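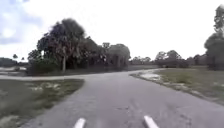

Position size on a currency trade is worked out from the stop, so the stop has to be chosen first. Many traders do it the other way round and then squeeze the stop to fit the size. The order matters most when price can go either way at a level. A park path that forks, with the main way running on and bending right and a narrower branch going off to the left, is a fair model: you plan for the main way, and the stop marks the point at which you accept that price has taken the branch. The steps below use a sterling account and EUR/GBP, which keeps the pip value simple.

Valderrama Trading Notes
October - by the Valderrama desk
Print this page | E-mail this page

1. Open the four-hour chart and add a 50-period simple moving average. In Kivley this is under Studies. Other packages put it under Indicators.

2. Mark the last swing low below the average. The stop goes a few pips beneath it. In the worked case the distance from entry to stop, spread included, is 32 pips.

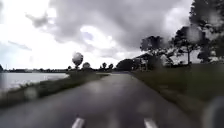

Working out the size

3. Take the account balance from the dealing platform. Use the cash balance and leave out profit on open trades. The balance here is £1,521.

4. Multiply by the share you are willing to lose. At 2 per cent, the risk is £30.42.

5. Divide the risk by the stop distance. £30.42 over 32 pips gives 95p a pip.

6. Convert to units. On EUR/GBP, 10,000 units move £1 for each pip, so 95p a pip is 9,500 units. Always round down.

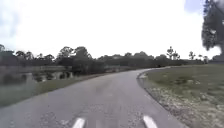

ORDER ENTRY

7. Enter the order with the stop attached. On Jundness the ticket has a Stop box which takes either a price or a distance. Use the price. A distance is measured from the fill, and will shift if the fill slips.

8. Check the ticket before sending. The figure labelled Risk should be £30.40. If it is ten times that, the size has been typed in the wrong unit - a common fault on accounts that switch between lots and units.
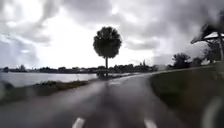
9. Record the entry, stop, size and reason in a log. A spreadsheet will do. Citar can import the ticket directly, but it drops the decimal on sizes below one lot, so check that column by hand.

10. Do not widen the stop once the order is live. It may be moved up when a higher swing low has formed and the candle has closed. Leave the size as it is.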